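Semero Clothing Bank: progress report to the Travaven Fund
Prepared by Marlene Damasceno, project coordinator
Period covered: up to the end of August

Summary

The sorting room is now open four mornings a week and the sock and underwear line, which your grant pays for, has been running for the whole of this period. We have given out 2169 pairs of socks against a target for the period of 1330. Spending is within budget apart from laundry, which is dealt with below.

Sorting and pairing

In our last report we said that socks were the slowest item we handle. They arrive mixed up in bags, many of them single, and were being paired on the floor or on people's laps. Silvana Peixoto has changed the way this is done. Socks are now laid out flat on a table in a row, toes towards the person sorting, and matched by colour first. Length and thickness are checked after that, and then the heel and toe for wear. Plain colours go quickly. Black and navy still cause most of the mistakes and we now leave those for the morning, when the light by the window is better.

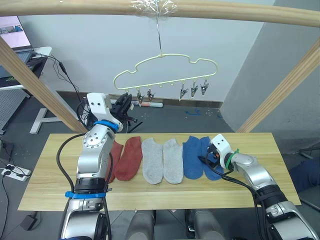
Once matched, pairs are folded at the ankle and put into bundles by size. We tried clipping them to hangers for a few weeks, as one of the schools had asked for this, but it took too long and the clips marked the thinner socks. Hangers are now kept for baby clothes and tights.

Odd socks go into a box which is gone through again at the end of the month. Nearly 40 pairs were made up this way in August. What is left after two months goes to Cimell for rag.

Deliveries

Bundles go out to the two schools and to the hostel in Sampaio. The hostel has asked for more thick socks in larger sizes from October onwards. We do not have enough of these from donations and would like to buy some in, using the underspend on packaging. Please let us know if this is acceptable.

Problems

The second washing machine was out of use for part of the summer and we had to pay for outside laundry. Ismael Brito has sent the invoices separately. The machine has been repaired and the cost should not come up again.

Storage is tight. The shelves along the back wall are full and winter coats have not yet started to come in.

Next period

We plan to train two more people in sorting, label the size boxes properly and agree a collection day with the third school. Edileuza Cavalcanti will be the contact for finance questions while I am on leave.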